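Pinto fruit box – 3 stars, would maybe order again

Ordered the mixed apple box from Pinto, the bigger one. Came in November, a day earlier than they said. Writing this fast before I forget.

Packing first. Each apple in its own paper cup, cardboard lid on top, no plastic. One had a soft spot near the stem, rest were fine. Box itself was kind of crushed on a corner but nothing got thru. My order number was 3657 if anyone from Pinto reads these – I wrote in about the bruised one and Yamuna Nambiar got back to me same afternoon with a credit. Didn't even ask for a photo. Good service, no complaints there.

Taste. The Fuji types are the reason to buy this. Crisp, really sweet, not much tang. Ate them cold out of the fridge mostly. My neighbor Corentin baked a couple and said they held their shape but went a bit bland, needs lemon. The green ones in the box, meh. Thick skin, kind of starchy. I gave those to my sister for pie.

Size is all over the place. Weighed the smallest green one at 172 grams, and the Fujis were a lot bigger. Too big for a lunch box, my kid eats half and the other half goes brown. So cut them up ahead, splash of lemon juice, fine.

Keeping – three weeks in the crisper and still firm. Don't leave them on the counter, mine went mealy in that bowl pretty quick.

Stickers. Small gripe but they are on there TIGHT. Warm water and a thumbnail, or you get the gummy bit left on the skin. The skin is a little waxy too so I wash them anyway.

Price is the real problem. Shipping almost doubles it. If you have a decent market close by you'll do better there, I usually go to Allidham and pay less for nearly the same apple. But for a gift or if your stuck at home, sure.

Would like a Fuji only box. They say its coming, no date yet.
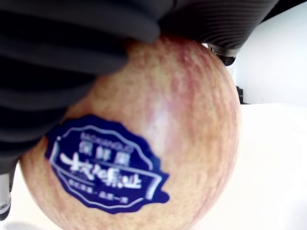

Oh and keep the paper cups, they're good for starting seeds. Mine are already on the windowsill with basil in them.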